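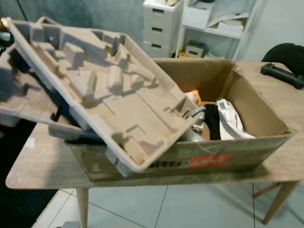
Section 3: Before you plug in the Wutance label printer

Find a table the printer can live on, as it sulks when moved. Lift out any packing first; moulded-pulp trays like the two on the brown box will overlap at whatever angle they fancy. Keep them for returns.

1. Open the lid and drop in a roll, labels facing up.
2. Close the lid until it clicks.
3. Hold Feed for 3 seconds.

Caution: do not pull the label out by hand. It always wins.

Filed under: Set-up & First Use
© Clarkomus | Contact us | Back to top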